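The Trouble With Gripper Scores

Every gripper comparison I have read this year ends in a table, and every table ends in a winner. I don't believe most of them, and I include the one my own shop helped put together in October.

The setup was fair enough on paper. We ran a Clutis two-finger hand against a Dendero, same arm, same controller, 50 picks per object, 16 objects. The Clutis came out ahead. Coppens, who sells both, now has the number on a flyer.

Look at the objects, though. Blocks, cans, a tape roll, a box of screws. They are stiff, they sit still, and they have flat sides a finger can find. I could pick most of them with salad tongs. A hand that scores well on a can has told you it can hold a can.

The people who call us don't have cans. Wuvthorpe packs artificial flowers, and they wanted to know if a wrist camera and a parallel gripper could take a stem and set it in a carton. None of our 800 picks helped me answer them. A fabric bloom is wide and floppy, and all of it rides on a stalk not much thicker than wire. The camera looks past the fingers into a tangle of little branches, any of which might pass for the main stem.
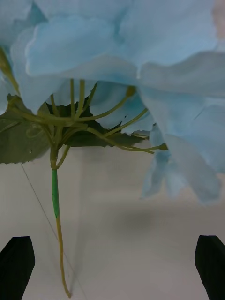
So where do you close? On the tape, probably, if the part reaches you with the tape in the same spot each time. I have my doubts about that. Grab too low and a heavy head can swing. Grab too high and you pinch a leaf along with the stem, and the software may well mark it down as a success.

That last bit bothers me most. A score counts what got lifted. It says nothing about bent petals or a bloom facing the wrong way, and those are what a packer gets yelled at for.

Makers will say soft goods are a special case. Fine, then print that next to the score. Until they do, I'd tell any buyer to mail in a box of their own worst parts and ask for the video of the misses.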